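5 min read

Old shoes, new soles: what we learned at the Pridgate repair nights

When we put up the first notice for a shoe repair night at Pridgate, we set out a dozen chairs and hoped to fill half of them. By half past six there were people sitting on the stairs with boots in their laps! It has been a wonderful few months, and since so many of you have written in asking for the notes, we've pulled together the bits that came up again and again.

First, the tally. Over the autumn and winter, 821 pairs came through the door. Heels were the most common complaint by a long way, then split seams, then soles that had started to flap at the toe. Very few were past saving. Even the gumboots did better than expected — a bicycle patch and a patient evening will fix a surprising number of holes, provided the rubber hasn't gone chalky.

The best habit you can get into is looking at your heels before they look bad. Most everyday shoes have a thin replaceable layer at the bottom of the heel, called the top piece. Once that wears through, you're grinding away at the heel block itself, and a quick cheap job turns into a slow dear one. Set your shoes on a flat bench and look at them from behind. If they lean, it's time. 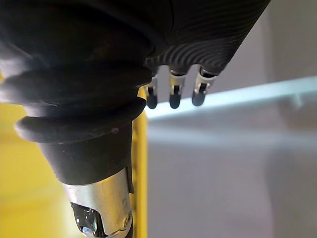
Plunton wrote in to say that the leaning test only works if the bench is level, and that half the kitchen benches in town aren't. Fair point! Plunton's own method is to stand the two shoes heel to heel and look for a wedge of daylight between them, which also shows you straight away if one side is wearing faster than the other. We tried it at the next session and it's a beauty. It doesn't work on wedges or anything with a flared heel, but for plain lace-ups it beats our way hands down.

Glue was the other big topic. People arrive with shoes that have been stuck back together with whatever was in the kitchen drawer, usually superglue, and we understand completely, because it's right there and it promises to be done in seconds. The trouble is that it dries hard. A shoe bends with every step, the hard line cracks, and then the old glue has to be scraped off before anything else will hold. A flexible contact adhesive is what you want. Rough up both surfaces with coarse sandpaper, wipe off the dust, brush a thin coat on each side and walk away until it feels tacky. Then press them together firmly, and get it lined up the first time, as you won't be sliding it around afterwards. Clamp it or bind it with strips of old bicycle tube and leave it overnight.

We had a good argument over whether to do one coat or two. Leather soles drink up the first coat, so two. Rubber, one. Crepe, ask somebody who has done it before (we've ruined a pair, so we're not the ones to ask).

Polish and conditioner got a whole evening to themselves in May, and it was probably the happiest session of the lot. There's something very cheering about a room full of people rubbing away at their shoes with old T-shirts. The main lesson was to use less. A dab of cream the size of a pea will do a whole shoe, and if it still feels sticky after ten minutes, you've put on too much. Brush first, always, and get into the crease where the upper meets the sole, where grit sits and cuts away at the stitching.
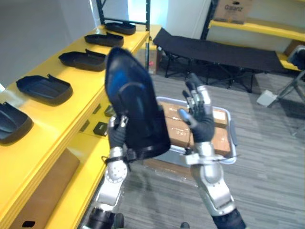 Straps and buckles deserve more love than they get. We used to send these jobs away as fiddly, and then one keen regular taught the rest of us how to do them with an awl, waxed thread and a small pair of pliers, and now they're some of our favourites. The weak spot is nearly always where the strap is stitched down, with the holes coming second. On a glossy black shoe like this one, with a strap and a small buckle around the heel, work from the inside so that you don't scuff the shine, and put a scrap of soft cloth under the buckle while you're at it. If a hole has stretched, you can glue a sliver of thin leather behind the strap and punch a fresh one through both layers. Match the thread colour in daylight. We have sewn a navy strap with black thread under the evening lights and felt very pleased with ourselves until morning.

Patent finishes want their own treatment, too. Ordinary wax polish leaves them cloudy, so use a slightly damp cloth, then a dry one, then a proper patent cleaner if you have it. Keep them away from heaters and don't store them touching other shoes, as colour can creep from one pair to the other over a warm summer.

Storage in general could fill another newsletter. Shoe trees are lovely if you have them. Crumpled plain paper does nearly as well, and it also draws the damp out of wet boots if you change it every few hours. Skip newspaper for pale linings, since the ink comes off. Rest each pair for a day between wears if you can manage it — leather needs that time to dry right through.
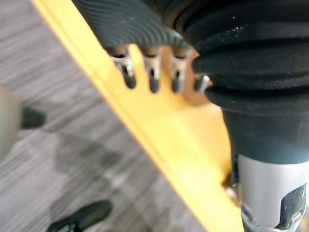
A close look at yellow board and black ridges.

A few notices to finish. The Zariņš workshop has kindly passed on a box of rubber heel blanks in mixed sizes, so if you've been waiting on a repair for want of parts, come and have a rummage. The sharpening stone has gone missing again. If it went home in your bag by mistake, just leave it on the bench and we'll all be delighted to see it.

The winter fund stands at 1376 dollars after the cost of thread, glue and the new last stand, and we'd like to put part of it toward a second-hand patching machine. Tivau has one for sale, and 3 of us are going over to see it run before we commit to anything. If you've used one and know what to listen for, please get in touch before we go.

Next session starts at 6 in the evening, and the door on the lane side will be open. Bring your shoes reasonably clean, with the laces out if you can.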